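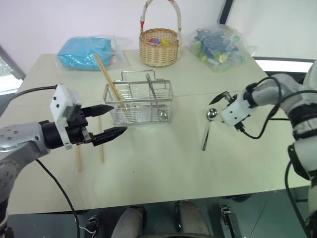

How often do the grippers on a two-armed table cell need attention?

At Palel the fingers get wiped and checked every morning before the arms are powered up, and the housings come off for a proper look every 1000 hours of running. Cables are on their own schedule, and they get looked at far more often than most people would guess.

The person who set that schedule is Nataša Stoyanova, and she is delighted to be asked about it. She has looked after the cell at Palel for three years, first as an evening job while she was still repairing coffee machines at Bošković, and now full time. We had arranged to talk for half an hour. We talked until the lights in the corridor went off.

"People come in and they want to see the arms move," she says. "Fine, I love it too, I still stop and watch! But ask me about the cable on the right wrist. I could talk about that cable all day."

So we ask about the cable. On both arms the line to the gripper runs outside the metal, and Stoyanova likes it that way, because a line she can see is a line she can check with her thumb. The trouble is slack. Too little and the cable goes tight when the wrist rolls all the way over. Too much and it sags into the work, where it can catch on whatever is on the table. Her first winter on the job she set the slack with the arm parked, thought it looked lovely, and came in the next morning to a gripper that dropped out every time it reached for the far corner.

"I changed the connector. I changed the board. I wrote a very long email to Triller, who built our mounts, and they were so patient with me," she says, laughing. "It was the cable. It was pulling the plug out by the width of a fingernail. Now I set it with the arm stretched as far as it will go, then rolled one way, then rolled the other, and only after that do I put a tie on."

The tasks on the cell are household ones. Cutlery goes into a caddy and comes out of it, and chopsticks get picked up off the tabletop and sorted from the spoons. Stoyanova says cutlery is harder on a gripper than anything she saw in a repair shop. A spoon is smooth, it rocks on its bowl, and the handle lies nearly flat on the table, so the fingers have to come down very low to get hold of it. If the height is set even slightly wrong, the tips scrape.

"You hear it before you see it," she says. "It's a little dry sound, like a chair leg. When I hear that I go over and stop the run, I don't care who is in the middle of what."

What she does next takes her most of a morning. She wipes the table first, all of it, then the fingertips, and slides a strip of paper between the closed fingers to feel whether they pinch evenly from top to bottom. If the paper pulls free at one end, a finger is bent or its screw has backed off. She checks the screws by hand before she goes near a driver. Then she brings the arm down over a clean patch of table, slowly, until the same paper just drags, and saves that height. She does it again at four other spots, with one on each side of the seam where the sections of the tabletop meet.

"The seam! Please write about the seam," she says. "I spent a week chasing a fault that only happened on the back half of the table. The two halves weren't level. You couldn't see it, you could barely feel it. I put a shim under one foot and the fault was gone, and I was so happy I rang my mother."

Her log is a paper notebook, the third so far, and the current one is on page 151. Every entry has the arm, the hour count, what she found and what she did. The left gripper had 945 hours on it when she last opened the housing, a bit ahead of schedule, and she found the grease darker than she wanted. She cleaned it out and packed it fresh. The right one got the same treatment that afternoon, although it had fewer hours, so that the pair would be back in step.

Fingers she treats as something to be used up. Cornia supplies them in matched sets, and she won't put one new finger in beside an old one, even when only one of them is worn. The first set lasted more than 3000 hours, which she admits was too long. The tips had gone shiny, and chopsticks were turning in the grip instead of coming straight up.

"A chopstick is a wonderful test," she says. "It's light, it's thin, and it rolls if you look at it. When a chopstick comes up straight ten times in a row I know the fingers are good, the height is good and the pinch is good. I don't need a meter for that."

Has she had any real breakdowns? One, in February, when a joint on the left arm began to run warm and the arm shut itself off halfway through a reach. She supported it with a folded blanket and both hands while a colleague undid the bolts. The replacement joint went in without much fuss, though she had to redo every saved position afterward, and that took far longer than the repair.

"I put the radio on and did them one after another," she says. "It was a nice couple of days. You learn the arm again when you do that, you see where it likes to go and where it's a bit stiff."

Next on her list are new strain reliefs for the point where each cable leaves the gripper housing. She has been bending samples back and forth at her desk during phone calls, and there is one she likes, a soft sleeve with a long taper. She pulls it out of her pocket to show us. She wants to fit it on the right arm first and leave the left as it is for a month, then open the notebook and compare the two.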